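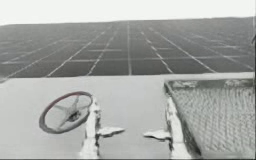
Before I let my home-built arm touch any real object, I practice the whole job in simulation first. This page explains how I set up the wrist camera in the simulator, so that the view is good enough to plan a grasp. My arm is a small one, built on a shelf board in the shared workshop, and the software is the Drirnmont simulator with a controller board from Briem. The practice job is to pick up a steering wheel and put it in a mesh tray. In the wrist view the wheel lies on the left of the pale surface, the mesh panel is on the right, and between them the two small tabs point toward each other with a clear gap. The picture is gray only and a little soft, and for this work I find it enough.

What you need

– a computer which can run the simulator with the window open
– the model file of your arm, with the gripper already attached
– a model of the object you want to pick
– one free evening, maybe two for the first time

I suppose that your arm model already moves correctly. If the joints turn in the wrong direction, please repair this first. A camera on a wrong arm will only confuse you.

Step 1. Make the floor and the table

Use a floor with a grid. A plain floor looks nicer, but with the grid you see immediately when the camera is rotated by mistake. The table should be plain and lighter than the floor. I first used a wood pattern from the library, and my edge detection found many edges which were only the pattern.

Step 2. Place the object

Load the wheel and set its height a little above the table, then start the physics and let it fall. Do not put it at exactly zero height. In my version, when two surfaces begin inside each other, the object jumps away and you have to search for it. If your object still jumps, raise it by a few millimeters and try again.

My wheel model comes from the Gakley kart set. It weighs 239 grams in the file, and I did not change this value.

Step 3. Attach the camera

Open the arm tree and select the last link before the gripper. Add the camera as a child of this link. If you add it to the world, the camera will stay in the air when the arm moves away (this happened to me, and I looked for the error in the wrong place the whole evening).

Now move the camera back by 107 mm and tilt it down by 26 degrees. These numbers are for my gripper. For yours, start with them and change only one at a time. You want to see the object and the place where you will put it, both in the same view. It is no problem if the tray is only partly inside, when its near border and one corner are visible.

Step 4. Set the image

Switch the output to grayscale. The planner does not use the color, and the simulation runs smoother on my old laptop. Leave the blur at the default setting. I tried to work with a perfectly sharp picture, and later the real camera gave me a softer one and all my thresholds were wrong.

For the first threshold, try 138. The dark rim of the wheel must stay on one side of this value and the table on the other side. Look also at the shadow under the wheel – if it is joined to the rim in the result, make the value lower.

Step 5. Move slowly to the object

Run the approach at low speed and stop when the gripper is over the rim. I take the rim and leave the spokes alone. A spoke can be at any angle when the wheel falls, but the rim is the same everywhere. Milagros Segura, with whom I share the bench, takes the hub with a wider gripper, and her method is also fine if your gripper opens enough.

Save the pose under a name you will understand next month. I have a folder full of "test_new2" and I can not tell which is the good one.

Step 6. Go to the real arm

Copy the camera distance and tilt to the real bracket. I printed mine in two parts with a slot, and the screws are from a Standenine box, size M3. Put the real arm at the saved pose with the power limit at the lowest setting and keep one hand at the stop button. Compare the real view with the simulated one. If the table edge sits higher or lower, correct the tilt in the bracket and leave the software as it is.

The file of the bracket still needs a small correction near the cable hole. I will add it to this page when it is done.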